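Wullgate Hall: the back room in September

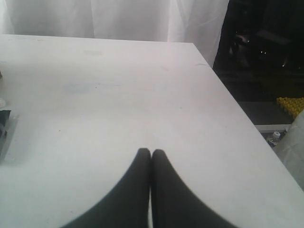

The back room at Wullgate has been in use again for most of the year, and people who are thinking of booking it often ask what it is like inside. It is a plain working room with good light in the morning and a kettle in the passage. Sewing groups, framers and a map club have all used it, and the Hepburn quilters have it for two mornings in September.

Arsen Vakulenko looks after bookings and Nuno Azevedo does the repairs. Most of what follows comes from their notes.

The table

White, matte top, with plenty of clear surface for laying out cloth or paper. It has its share of small scuffs and specks, and a bluish-grey smudge that shows up in the photo. If you are working with pale fabric, put a clean sheet down first. There are 2 metres of brown paper on the roll by the door, and more in the cupboard.

Please use a cutting mat for knives and rotary cutters. Glue and paint are fine with a cover over the top. For cleaning, warm water and a soft cloth are enough. Scouring powder dulls the finish, so leave it at home.

The curtain

White fabric, hung behind the table in soft folds. Nuno would like it left drawn when the room is empty. It can be pushed aside during a session if your group needs more room at the back. Please don't pin work to it. There is a pinboard in the passage, and Arsen has a box of 1,000 pins that he would be glad to see used.

Hiring the room

The room takes 10 people seated. Mornings start at nine and the key is collected from the side door. Groups bring their own extension leads and take their scraps and offcuts home with them.

Larger groups are better off in the front hall, which has its own page. The Casau Street entrance is closed while the step is being rebuilt, so come in through the yard.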